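Fendo Releases Bin-Picking Planner That Thinks About the Walls First

GORNVILLE - November

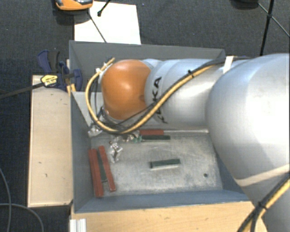 A KUKA arm reaches into a metal bin holding red and dark green bars and crumpled clear plastic.

Fendo, the Gornville company that writes planning software for robot arms, is very happy to share that Liapis 2 is ready for general use. It is the second major version of our bin-picking planner, and it has been a long road getting it to your shop floor. We are grateful to every customer who sent us logs, complaints and kind words along the way.

Anyone who has spent time around bin picking knows that finding a part is often the easy bit. The arm then has to get its wrist, its tool and all of its cables down between steep walls and back out again, and a part lying close to a side can be a real headache. Liapis 2 takes the walls into account from the very start. It builds a model of the bin, adds a soft envelope for the cable bundle, and throws out any grasp the arm could not reach safely before it spends time planning a path.

The perception side has had just as much care. Long, thin parts are hard to tell apart when they cross or lie side by side, and clear wrapping tends to throw bright reflections that look like edges to a depth camera. The new version keeps a separate confidence score for each end of a part, so a bar that is half hidden can still be considered, and areas that look like loose film are marked as doubtful and looked at again from a second view.

"We wanted the planner to be a bit more patient," said Chandrasekhar D'Souza, who leads the planning team at Fendo. "The old one would pick its favorite grasp and then work terribly hard to make it happen. This one keeps up to 64 candidates open while it checks the walls and the cables, and it is quite willing to change its mind - I have grown rather fond of watching it do that on the screen."

Liapis 2 was tried out over the summer at Bronside, a maker of shelving parts and a customer of ours since the early days. The Bronside team ran 400 test picks from mixed bins and went through the planner's log with us after each batch. Their notes led directly to the new replay window, where an operator can step back through a pick and see which grasps were turned down and why.

Current license holders can move to Liapis 2 at no charge, and saved bin models will carry over. New users can ask for a trial license that runs for 80 days and includes a setup call with our support team, who are always glad to talk through an awkward bin.

Media and trial requests: please write to the Fendo press desk in Gornville.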